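Care of Film Prints, Tapes and Viewing Equipment: Workshop Notes for Members
Akley Film Study Library
Last revised Jun 26, 2021

These notes are intended for members who keep film prints or recorded television programs at home, and for those who use the library's workshop to prepare material for study screenings. Questions may be directed to Ingegerd Isaksson at the workshop desk.

Handling film

Wash and dry the hands before opening a can. Hold film by the edges only, and wear lint-free cotton gloves when inspecting the picture area. Food and drink should remain outside the room.

Wind film slowly and evenly. A tight or uneven wind can scratch the emulsion. Leave a leader of 3 feet at the head and at the tail of each reel.

A print that smells of vinegar should be sealed in a separate bag and kept away from other reels. Report it to the desk before it is brought into the building.

Storage at home

Choose an interior closet on a main floor. Attics, basements and garages are not suitable. Cans are laid flat; videocassettes stand upright in their cases, fully rewound.

Label the container and the leader with the title, the reel number and the language of the soundtrack. Where a Russian title is given in Latin letters, write the original title beside it – catalog searches depend on both.

Cleaning tape players

Unplug the player and allow it to cool. Apply isopropyl alcohol to a foam swab and wipe the tape guides gently. Video heads are fragile and should be cleaned only by trained staff. Wait 17 minutes before loading a cassette.

Circuit boards

Do not touch the board of a player or projector, even when the power is disconnected. Capacitors may hold a charge. Members should bring the closed unit to the workshop.

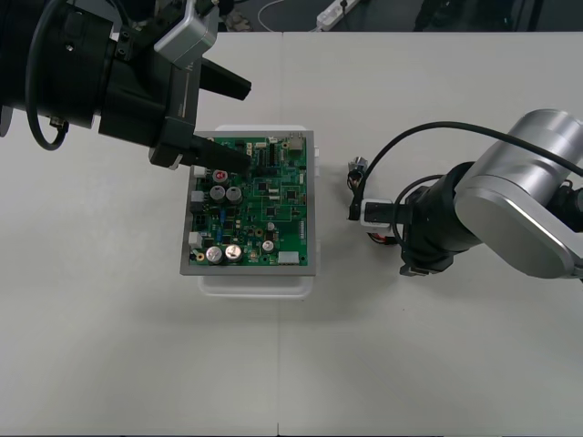 Preparing a study screening

Run the first 2 minutes of the reel or tape with sound and check that the subtitles are legible from the back row. Note any damage on the inspection card and return the card with the print.

Reels from the Plarness deposit may be viewed only on the library's flatbed table. Requests for April are handled by Muchen Xiong.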